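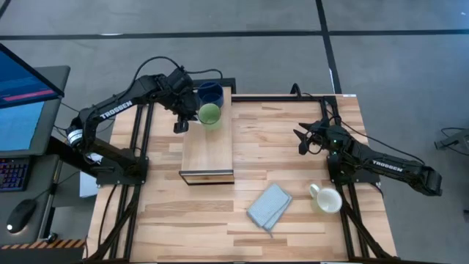 Cuesta to open second repair and reuse shop in Nilulbridge this August

PRESS RELEASE — for immediate use

Nilulbridge is getting a repair shop. Cuesta, the household repair co-operative based in Clisisstead, opens its second branch on Ullerlow in August, in the old shoe shop next to the bus stop. Doors at 10am, tea from half past nine for anyone early.

The shop will take in small electricals, lamps, chairs, bikes, bags and clothes. Drop off at the counter, get a price the same day, say yes or no. No fix, no charge. Parts are extra and are quoted before any work starts.

The Clisisstead branch mended 590 items in its first year. 285 of those were kettles, toasters and irons, which suprised everyone including the people mending them.

"We kept getting people off the Nilulbridge bus with a lamp in a carrier bag," said Dagmar Ševčík, who manages both branches. "Two changes and a walk up the hill. It made sense to go to them."

Running the new bench will be Riku Hamada, previously at Clisisstead, with Candela Arrieta on clothing and upholstery. Zips, hems, linings, seat pads. Candela is not taking on leather jackets until the autumn, please don't ask before then as the machine for it hasn't been ordered.

Evening classes start two weeks after opening. First up: rewiring a plug, darning, punctures. Six places per class, booking at the counter or by phone. Under-16s need an adult with them.

Membership is optional. 301 people have joined so far across the two towns and members get money off labour, plus first pick of the reuse shelf — everything on it is tested and labelled before it it goes out.

Fadwa Ramadan, who lives on Ullerlow and signed up early, said: "I've got a sewing machine that hasn't run since my mother had it. It'll be first through the door if I can carry it."

Parking: short stay behind the library. No loading outside the shop before 9am. Step-free entrance is at the side.

Press contact: Kazimír Paulík, Cuesta, Clisisstead. Mornings best. Interviews at either branch by arrangement, please ring first

ENDS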